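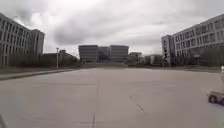
Zwei Wochen lang habe ich mir anhören dürfen, das Ding richte sich praktisch selbst ein. So steht es auch im Prospekt: auspacken, laden, eine Runde schieben, fertig. Ich habe jetzt acht Vormittage mit dem Tokar draußen auf den Platten verbracht und bin bei »fertig« noch nicht angekommen.

Der Tokar ist ein fahrender Kurier, vier Räder, ein Kasten, ein paar Sensoren. Er soll Post und kleine Teile zwischen unseren Gebäuden bei Gistholm hin und her bringen, eine Strecke von 800 Metern. Zu Fuß macht man das in zehn Minuten und trifft unterwegs noch Leute. Aber gut, ich bin nicht gefragt worden, ob wir ihn brauchen, ich bin gefragt worden, ob ich ihn zum Fahren bringe.

Räder und Odometrie

Angefangen habe ich mit dem Radumfang. Ab Werk ist ein Wert hinterlegt, der zu neuen Reifen auf glattem Hallenboden passt. Wer den stehen lässt, bekommt nach einer langen Geraden eine Position, die mit der wirklichen nur noch verwandt ist. Also Luftdruck angleichen, Startpunkt mit Kreide markieren, 90 Meter geradeaus, mit dem Maßband nachmessen, Wert korrigieren, zurück. Das Ganze in beide Richtungen, sonst misst man das leichte Gefälle mit.

Eine lange Plattenfuge ist dafür ganz brauchbar, man sieht sofort, wenn er wegzieht. Unserer zog nach links. Chiharu Nagano vom Service tippte am Telefon auf die Software und wollte mir ein Update schicken. Es war eine Schraube an der Radaufnahme, die man von Hand drehen konnte. Das Update habe ich trotzdem bekommen, es hat mir die Radwerte wieder auf Werk zurückgesetzt. Danke dafür.

Karte

Die Karte entsteht, indem man den Kasten mit der Fernbedienung die Strecke abfährt. Schwierig sind die großen offenen Flächen. Der Laser sieht da schlicht nichts, woran er sich festhalten könnte, und die nächste Fassade ist zu weit weg. Hiyori Tamura hat vorgeschlagen, nah an den Rändern zu fahren, wo Bordstein, Masten und Büsche stehen, und die Mitte nur zum Schließen der Schleife zu queren. Das hilft, ich gebe es zu.

Weniger hilft, dass der Tokar alles für bare Münze nimmt, was bei der Kartenfahrt gerade herumsteht. Eine Reihe geparkter Zweiräder ist für ihn eine Wand. Wenn sie am nächsten Tag anders aussieht, ist eben die Wand umgezogen, und er glaubt lieber, dass er selbst falsch steht. Ich habe solche Bereiche im Editor von Hand maskiert. Der Editor stürzt ab, wenn man mehr als 2.000 Punkte auf einmal markiert, also in kleinen Stücken arbeiten und nach jedem speichern. 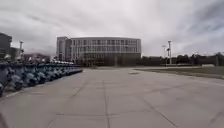
Kamera

Die Kamera sitzt tief, und an der unteren Ecke ragt etwas Dunkles ins Bild. Diese Ecke muss in der Konfiguration ausgeblendet werden, sonst meldet die Hinderniserkennung Dinge, die gar nicht im Weg liegen. Im Handbuch steht dazu ein halber Satz, im Anhang.

Zur Schärfe äußere ich mich ungern. Hinata Hamada meint, für die Fugenerkennung reiche das allemal. Mag sein. Ich traue einer Fugenerkennung nicht, die auch auf Flecken anspringt, und habe sie vorläufig abgeschaltet. Das Objektiv wische ich jetzt vor jeder Fahrt ab, der Halter bekommt noch einen Tropfen Schraubensicherung.

Offen ist noch die Übergabe an der Ladestation, da fährt er jedes dritte Mal schief an. Der Kontaktsatz von Ishida ist bestellt. Bis der kommt, schiebe ich ihn abends von Hand hinein.

Zuletzt aktualisiert: 10. September 2018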